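Lesezeit: 2 Minuten

Freitag, 11. August 2023 - von Thomas Ferri

Spielzeugverleih in Rikville zieht um und sucht Küchenzubehör

Der Spielzeugverleih Gruta in Rikville bekommt neue Räume. Ab September ist er im früheren Schreibwarengeschäft Lo Presti an der Marktgasse zu finden. Der Mietvertrag für den alten Standort neben der Turnhalle war im Mai ausgelaufen, seither wurde nur noch an zwei Nachmittagen im Monat verliehen.

Die neue Fläche misst rund 60 Quadratmeter und liegt ebenerdig. Leiter Guido Cirillo will dort auch große Teile anbieten, die bisher im Keller standen: Kaufläden, Werkbänke und eine Rutsche. Am stärksten gefragt sei aber nach wie vor alles, was mit Kochen zu tun hat. "Töpfe und Geschirr sind ständig unterwegs, und irgendein Löffel fehlt bei der Rückgabe immer", sagt Cirillo.
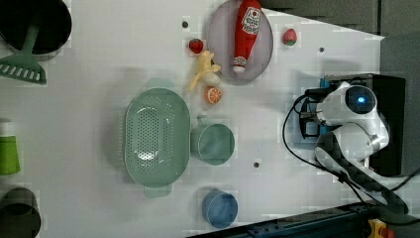
Spielküchenzubehör auf einem weißen Tisch. Foto: Sandro Messina

Bis zum 30. August nimmt der Verleih deshalb gut erhaltenes Zubehör für Spielküchen entgegen. Angenommen werden Teile aus Holz, Metall und festem Kunststoff, Stoffobst dagegen nicht. Elektrische Geräte prüft Gergely Barta vor der Aufnahme in den Bestand - wer solche abgeben möchte, soll sich vorher melden.

An den Gebühren ändert sich wenig. Eine Jahreskarte kostet weiterhin 30 Euro pro Familie, die einzelne Ausleihe ohne Karte 3 Euro. Neu ist die Leihfrist von vier Wochen, bisher waren es drei. Kindergärten können nach Absprache auch länger ausleihen.

Geöffnet ist künftig dienstags und samstags ab 9 Uhr. Die Regale liefert die Schreinerei Bimia, die Malerarbeiten haben bereits begonnen. Parkplätze gibt es hinter dem Haus, die Zufahrt erfolgt über den Mühlweg.

Kommentare (3)

Fulvio Palumbo
Gilt die alte Jahreskarte noch? Unsere läuft bis Dezember.

marktgasse_anwohnerin
Schön, dass in den Laden wieder etwas reinkommt. Stand ja lange genug leer.

T. Ferri (Redaktion)
@Fulvio Palumbo: Ja, laut Herrn Cirillo bleiben alle Karten bis zum aufgedruckten Datum gültig.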